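Caps of a Certain Age
Home | Caps | Hooks & Shelves | Wanted | Write to us

Gallery: The Back Room Sort, February 2026

There are 382 caps in the collection as of this sort. My brother-in-law Domingo Huenchumán counted them, and then counted them again because he didn't like the answer. The first time we did this, one August, the total came to a much more respectable number and we all went home by lunch. The goal this year was to get the wall down to 200. We did not get down to 200. What follows is a look at some of what came off the hooks, what went back up, and what is now living in my car.

For anyone new to the site: we collect baseball caps, mostly the kind handed out free by seed dealers, tire shops, regional banks and bowling leagues. We don't collect valuable ones. If you have a valuable one, please stop writing to Domingo about it. He gets ideas.

The wall

Four of us started at the window end and worked toward the door. Each cap came down, got a brush, got looked at inside and out, and went to one of three places: back on the hook, into the give-away box, or onto the chair. The chair was for arguments. By mid-afternoon you could not see the chair.

The hooks are the old coat kind from Orgate, bought in a bulk lot when they were closing out the hardware aisle. They hold two caps each if you're careful and three if you're Sebastián Palma. He has never understood why the lower ones come out with a dent in the crown.

The Grakum drawer

Grakum Feed & Supply gave away a cap every spring for a long time, and I think my father took one every spring whether he'd bought feed or not. He didn't keep animals. Green ones, a tan one, one in a color the company called "harvest" and my mother called "gravy." The lettering got bigger each year until, on the last of them, the final M goes around the side and you have to turn your head to finish reading it.

Kept: all of them. I was outvoted on the gravy one and then it was my house, so it stayed.

The mesh backs

A whole shelf of these. Foam fronts, plastic snaps, mesh that has gone the texture of dry spaghetti. The foam is the problem. After enough years it turns into a fine orange dust that gets into your sleeves and, if you are Damián Iturra, your sandwich. He ate it anyway and says he couldn't tell the difference.

Foam fronts that still hold their shape go in the glass cabinet. The ones that shed went into a bag, and the bag went outside. Yamila Gallardo rescued one from the bag, a bait shop cap with a fish wearing sunglasses, and is trying to save it with hairspray. Updates if there are any.

The Saab cap

Navy, adjustable, very clean. It belonged to my uncle, who never owned a Saab or, as far as I know, sat in one. He wore it to weddings. We have had this cap for years and I still haven't gotten a straight answer out of anybody on that side of the family about where it came from. It hangs by the light switch, and visitors who like cars always start with it and are always disappointed by the story.

Plain black

You would be surprised how many people donate a plain black cap. No logo, no lettering, no bank, no fish. They arrive at the bottom of a bag, under the interesting ones, and I suspect they've been slipped in by somebody cleaning out a hall closet. The trouble is that they're also the ones people wear, so they tend to be the most lived-in things we have, and Sebastián gets sentimental. He argued for every single one. He said the curve somebody puts in a brim over the years is as good as a signature. I said a signature usually tells you whose it is.

We went through them at the square table.
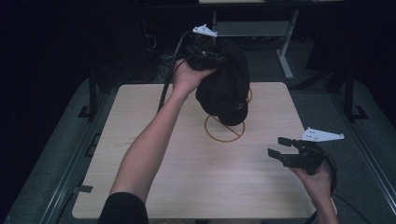
Black cap with a curved brim, crown down over the pale wood tabletop. The orange-brown ring with the line through it is on the table, half hidden behind the cap.

After an hour of plain black caps, everybody's standards fall apart. Domingo proposed keeping one to stand for all of them, the way a museum keeps one spoon. Sebastián proposed keeping them all and getting rid of the bowling leagues. The compromise was 2 caps, chosen by Yamila, who wasn't listening to either of them and picked the ones that fit her.

The bowling leagues

Not gotten rid of. Kitton had more bowling leagues than I would have guessed for a town with one bowling alley, and the alley had a leak over lane four the whole time I was growing up. The best cap of the lot is from a league called the Split Decisions, with a stitched pin that looks like a tooth. For years we had it filed under dentists.

Dentists

Now empty. If you know of a dentist who ever gave away a cap, see the Wanted page.

Banks

White, mostly, and a bad idea from the start. A white cap with a bank's name on it is yellow by its second summer, and the bank has usually merged by then too. We've got one bank under four names. They hang in order, and the caps get thinner as the bank gets bigger. Damián used to work there under names two and three and won't be photographed near them.

Kept: the four. Given away: the golf outing visors, which are not caps. I don't want to open that up again.

The corduroy question

Two schools of thought. Mine is that corduroy caps are handsome and feel nice in the hand. The other is that they collect every hair and crumb in the county and that whoever wants to keep them can be the one to brush them. I brushed them. It took most of the evening and there is now a brown one that is, after all that, gray.

Things found inside caps

Under the sweatbands, mainly. A fishing license. Several toothpicks. A folded receipt for a water heater. A phone number with no name, which Domingo wanted to call and was not allowed to. A pressed four-leaf clover that on closer inspection was a three-leaf clover and a bit of another one. We put everything back where it came from except the toothpicks.

The appraisal

Every time we sort, somebody brings up money. A fellow at the swap meet once told Domingo that the wall could bring 2,000 dollars to the right buyer. Domingo has repeated this so often that the fellow has become "an appraiser." I have met him. He was selling socks. If the right buyer is reading, the answer is still no, but I would enjoy being asked.

The chair, at the end of the day

Still full. It has been moved to the hallway with everything on it, and there's a sheet of paper taped to the back saying DO NOT SORT. Among the items pending: a sun-faded one from a carpet warehouse that two of us claim to have donated, a child's cap with ears, and the only cap in the collection with a built-in bottle opener, which Uriel Farías says is his and which he'd like back. Uriel wasn't at the sort. He saw it through the window when he came by to return a ladder.

The give-away box

Went to the thrift store on Main, who took most of it and gave me a look about the rest. The rest is in the car. If you live near Kitton and you need a cap for painting, fishing, yard work or covering a plant before a frost, write and say so and I'll leave one on the porch. You don't get to choose. I tried letting people choose last time and it took a whole Saturday, and one man left with eleven.

A few answers to the mail

Yes, you can wash them. Cool water, a little dish soap, an old toothbrush for the band, and let it dry over a bowl or a coffee can. Not the dishwasher. I know what your cousin told you. Sebastián put a cap in the dishwasher once and it came out fine, and I have been hearing about it ever since, but it was the top rack and he was lucky. Cardboard brims are another matter. If it's an older cap and the brim makes a papery noise when you tap it, keep it away from water altogether and just brush it.

No, we don't ship. We'd have to find the tape.

Yes, the wall can be visited. Write first, and not on bowling nights. Mind the step down into the back room, it's higher than it looks, and please don't try on the Grakum caps.

Next on the list is the shelf over the door, which has not been touched in a good while because none of us wanted to be the one on the ladder, and Uriel has now returned it, so there goes that excuse. I can see a red one from down here and what I think is either a fur earflap or something we should be calling somebody about. Pictures when we get to it.

More galleries: Earflaps | Tractor Dealers A to K | The Basement, Before | The Basement, During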